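About Drindent

Drindent is a toy library with a play kitchen for under-sixes. We opened in the old Musau dairy and now lend out 4,000 toys a year from two rooms. Membership costs 10 a month and covers the whole household.

In the play kitchen, pretend food is served at a grey speckled worktop.

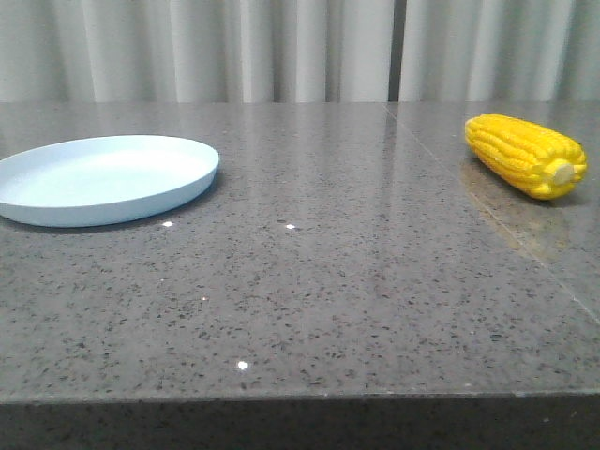
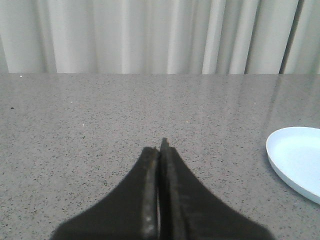
Photos: Friesen / Drindent

Play food is our most borrowed range, and the corn cob goes out most weeks. Plates and food can be taken home in sets for up to 6 weeks. Please wipe everything before you bring it back.

Our second branch, in Pokholm, opens mornings only and closes in August. Returns are accepted at either branch.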